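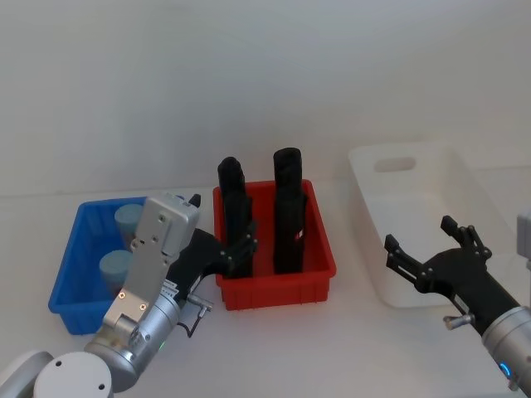
¿Puede ya una máquina ordenar la casa?

Por ahora puede con trozos del trabajo: aspirar un suelo despejado, cortar el césped, pasar cosas de un recipiente a otro si el sitio está preparado. El resto sigue siendo cosa de manos.

Los consejos de esta página sirven para quien ya tiene algún aparato automático, para quien piensa comprarlo y también para quien no lo hará nunca, porque una casa fácil para una máquina suele ser fácil para cualquiera.

Clasificar por cajas

Un color por tipo de cosa. Azul, rojo y blanco se distinguen bien de lejos y con poca luz. En la foto, los cilindros negros están en la caja roja y los de tono gris azulado en la azul. En casa funciona igual con las pilas, los rollos de bolsas o los botes de especias.

Objetos altos, caja baja. Si la pieza sobresale del borde se coge sin meter la mano hasta el fondo. Una pinza también lo agradece: en la roja, los dedos negros rodean la parte baja de uno de los cilindros.

Dejar hueco entre las piezas. Una caja llena hasta arriba obliga a sacar tres cosas para coger una.

Mesa lisa y sin estorbos. Los manteles se arrugan y las cajas resbalan con ellos. Si la mesa patina, ponga una base de goma debajo de cada caja.

Lo que ya se puede delegar

El suelo, con condiciones. Recoja cables, calcetines y flecos de alfombra antes de ponerlo en marcha. Lo mejor es programarlo a las 10 de la mañana, cuando no hay nadie descalzo por el pasillo.

Los cristales grandes y planos. Las ventanas con cuarterones se acaban antes a mano.

En el taller, mover piezas iguales de un punto fijo a otro. Lăcrămioara Bucur lleva el almacén de Pangaribuan, una tienda de recambios, y en marzo tuvo a prueba un brazo Orna para separar casquillos. En una jornada pasó 1.417 piezas de un cajón a otro. Con las bolsas de arandelas no hubo manera: se doblaban y caían. Las siguen separando a mano.

Lo que todavía no

Doblar ropa. Hay máquinas que doblan camisetas, pero piden que se les entregue cada prenda bien puesta, y en ese rato ya está doblada.

Vaciar el lavavajillas. Vasos finos, cubiertos mezclados, tapas mojadas. Demasiada variedad junta.

Ordenar el cajón de los trastos – este tampoco lo ordenamos las personas.

Antes de comprar

Mida el hueco de la puerta y el de debajo del sofá. Pregunte el precio de los repuestos, no solo el del aparato. El cepillo lateral del Neniseck que tenemos en casa cuesta hasta 70 euros con envío, y se gasta.

Pida una prueba con sus propias cosas. En las demostraciones los objetos suelen estar de pie, separados y bien iluminados. Lleve una bolsa blanda, algo transparente y algo que ruede.

Mire el ruido y dónde va a ir la base de carga. El Prorkon se quedó sin sitio en nuestra cocina y volvió a la tienda.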